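Sports Writing and Evidence
Handout 7: Reading the transfer rumor
Notes by Hugo Besnard, revised 3/4/21

Bring a rumor to class. Any league, any player, but it has to be one you believed when you first read it.

Where we left off

Last session was about match reports, where the writer at least watched the game. A transfer story is a different animal. Most of the time the writer has seen nothing. There was a phone call, or a message, or another outlet's story, and the piece is built on top of it. I'm not saying these stories are all false. Some deals do happen. But a lot of what gets printed would not survive one follow-up question.

The phrases to circle

Go through your article with a pen and circle every verb that lets the writer off the hook. "Could consider." "Is understood to be." "Has been linked with." "Is thought to be monitoring." Ask who linked him. Ask who is doing the understanding. If a club "could" sign a player, then it also could not, and the sentence is true whatever happens in the window.

"Monitoring" deserves a special mention. Clubs keep lists of hundreds of players and send people to watch most of them. A scout in the stands tells you that a club employs scouts.

Who gains from the story?

Four parties usually have a reason to want a rumor in print.

The agent, whose client may have a contract talk coming up. Interest from a bigger club is worth money even if no bid ever arrives.
The selling club, which would like a second bidder, or would like the first one to think there is a second.
The buying club, which may want restless fans to see that somebody is busy.
The outlet, which is paid by the click in a slow week in August.

Notice that the reader isn't on the list. When you find a story that none of the four would want out, it's worth more of your attention.

Case: the Clusach midfielder

We'll use the Flikdale file for this. It holds 267 items from a single window, all of them about one midfielder leaving Clusach. I asked last year's class to trace each item back to its first appearance. Most of the file came down to 7 original reports. The rest were rewrites, some with a new headline and a fee that had gone up along the way, and a few quoted each other in a circle.

The player stayed. He signed a new deal at Clusach before the window shut, on better terms. Draw your own conclusions about who made the first call, but be careful – the file doesn't prove it, and two students lost marks for writing as if it did.

Statistics in rumor pieces

Numbers make a thin story look solid. One item in the file says the midfielder played "roughly 3,000 minutes" and treats this as proof of class. It's proof that he was picked. Another gives him 881 completed passes, with no word on how many he tried, where on the field, or what his teammates managed. A center back who rolls the ball sideways all afternoon will beat that without breaking a sweat.

"Helped the team to fifth place" is the same trick with no number in it. So did the backup goalkeeper, on paper.

When you see a figure, write three things next to it: compared with whom, over what period, and counted by what source. If you can't fill in at least two, leave the figure out of your own piece.
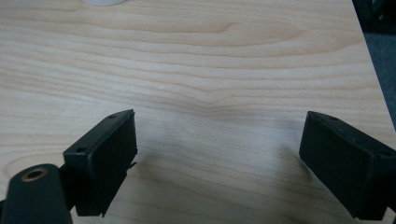 Fig. 1. Black gripper fingers, open, above a wood-grain tabletop.

The fit argument

Writers love to say a player would "solve" a problem. The Sugawara column in your reader claims that one signing would fix Rullari's injury trouble in midfield. Read it closely. It never says which injuries, how long the absences were, or whether the new man plays the same role. He had also missed a good part of the previous season himself, which the column gets through in half a sentence near the end.

I'd be slow to trust any fit argument that doesn't name the player who loses his place. Somebody has to sit down.

Assignment

Write 600 words on the rumor you brought. Give the earliest version you can find, list what changed as it spread, and say what you would need to see before printing it yourself. "It wasn't possible to confirm this" is a perfectly good finding – please don't pad around it.

Reading for next time: the Sugawara column again, plus the two replies printed after it. The second reply is ruder but has the better argument.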